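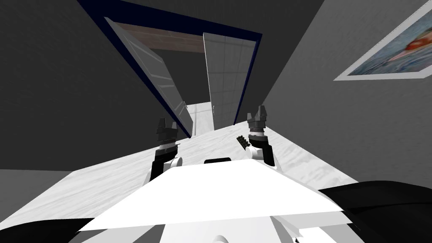

How often do the gripper fingers on a two-armed house robot need cleaning?

Once a week is enough for a machine that opens doors and cupboards every day. Clean them sooner if the robot has been handling food, soap or anything with a greasy handle.

Looking after a two-armed robot for door work
Updated Monday, May 23, 2022

These notes cover the Brekard two-arm with the standard two-fingered grippers, used indoors on a flat floor. Most of it will carry over to similar machines, but check your own manual for part names and screw sizes.

Before you start

Park the robot with both arms down and resting. Switch it off at the main switch and wait 60 seconds before you put a hand near the fingers. The arm brakes hold when the power goes, but the grippers can relax a little and close on you.

Put a towel under the arms. The finger screws are small and dark, and they roll a long way on tile.

Cleaning the fingers

Wipe the inside faces of both fingers with a damp cloth and one drop of dish soap. Go over them again with plain water and dry them with a second cloth. Don't use furniture polish, silicone spray or anything that says "shine" on the bottle. It leaves a film, and the next door handle will slide right out.

Dust packs into the gaps where the fingers meet the housing. A soft, dry paintbrush gets it out. Canned air tends to push it farther in.

If a finger face has gone smooth, swap the pair. Don't change one finger by itself, as the grip will sit off center and the arm will twist a door handle when it should be pulling it straight.

Checking that the fingers line up

Power up and close the gripper slowly with nothing in it. The tips should touch along their whole length. If they meet at the tip and gap at the root, or the other way around, loosen the finger screws, close the gripper on a strip of thin card and tighten them again while it holds.

Do the same on the other arm. The two should look alike when they are finished. If one keeps drifting out after you have set it, the mount behind it is probably loose - the screws for that are under the small cover plate.

The arm joints

The rounded joint covers snap on and don't need to come off for cleaning. Wipe them down and look for cracks along the seam. Dirt on a light cover is easy to see. The dark arm sections hide it, so run a cloth over those even if they look fine.

Move each arm by hand with the power off and the brake released, the way the manual shows. Listen for clicking. A faint hum is normal, but a click in the same spot on every pass means the joint should be looked at before it goes back to work.

Setting up for double doors

Double doors are harder on the machine than a single one, mainly in where you park it. Center the base on the gap and stop it square to the opening. If it sits to one side, one arm ends up stretched out and the other folded tight, and the stretched one has very little pull left.

Run the doors by hand first. A door that sticks, drags or springs back will wear out a gripper faster than anything else in the house. Plane it, oil the hinges, or fix whatever is wrong with the latch before you blame the robot.

Set the grip force low and bring it up one step at a time. Stop at the first setting that holds. People set it high to be safe, and then they are replacing finger pads by December.

Trying it in the simulator

We use Ultesia, and the same steps work in most of the others. Load a room with doors close to yours in width, and put the robot where you plan to park it. Look at the view from the head as well as the view from the side of the room. The side view shows whether the base is centered. The head view shows how much of the doorway is hidden by the robot's own body.

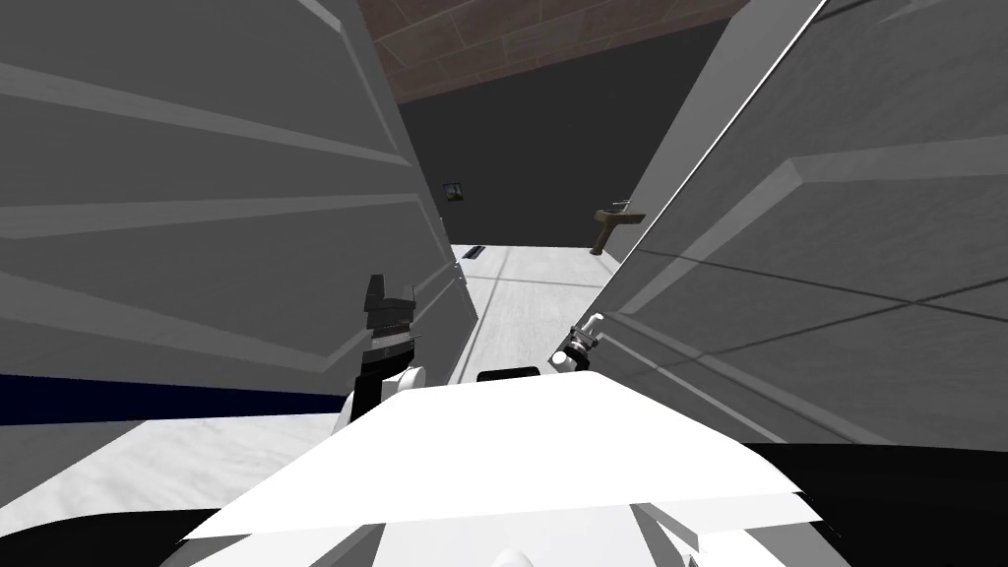 Simulated view between two partly open doors, with a gripper near each one.

Give the arms room on the way through. Doors that look wide open from the side can be tight once both arms are raised. If a wrist passes close to a door edge in the simulator, treat it as a hit and move the starting position back. Real doors swing on their own and real floors have a slope.

Save the position once it runs clean five times in a row. Write it on the card taped inside the charger cover too, because a software update can clear the saved list.

After any repair

Recalibrate both arms, even if you only worked on one. It takes 5 minutes. Then run one door at slow speed with your hand on the stop button, and move up to both doors when that goes well.

Check the finger screws again after the first day of use. New screws bed in and lose some of their hold. A quarter turn is usually all they want.

What to keep in the drawer

2 spare finger pairs
Finger screws, in a jar with a lid
The hex key that came with the grippers
A soft paintbrush
Thin card for lining up the fingers
Two lint-free cloths

Brekard sells the finger pairs singly or in a box, and the Wunderlich ones fit the same mount. The screws are different lengths, so keep them in separate jars.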